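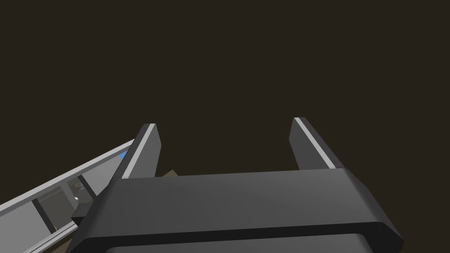

The gripper in simulation, fingers open. Render: Hirkimlow Robotics Club.

FOR IMMEDIATE RELEASE
15 May 2023

Hirkimlow students to race robot arms that do not exist yet

HIRKIMLOW — The Hirkimlow Robotics Club will hold its first all-simulation contest this month, in which 16 student teams will try to make a virtual gripper pick up a virtual block and put it down somewhere useful. Admission is free. So, for once, are the spare parts.

The contest, registered with the school under the name "Event" after someone left the title box on the form unchanged, grew out of an after-school class that began in April. Students wrote their own control code and ran it in Tovik, the simulator the club built over the winter and has been fixing ever since.

Each team gets 3 attempts at every task. Points are given for reaching the block, closing the fingers on it and setting it down inside the target area. Points are taken away for hitting the table, which in practice sessions has proved a popular destination. Dropping the block costs nothing, a rule adopted by a wide margin in a student vote.

"We wanted a contest where a beginner could crash a robot before lunch and try again after lunch," the club said in a statement. "By that measure the season is already a success."

The scoring program, called Shi, was also written by students. It has passed some 41 test runs and now gives the same score for the same run every time, an improvement on its first week. Teams may appeal a score in writing, in full sentences.

The top teams will move on to a final round with a new layout they have not seen before. The club has declined to describe the layout, except to say that it is fair and that the practice code will probably not like it.

Families and visitors are welcome to watch on the big screen in Room 23. Seating is limited and the chairs are real.

Media contact: Hirkimlow Robotics Club, care of the school front office. Still renders and team lists are available on request.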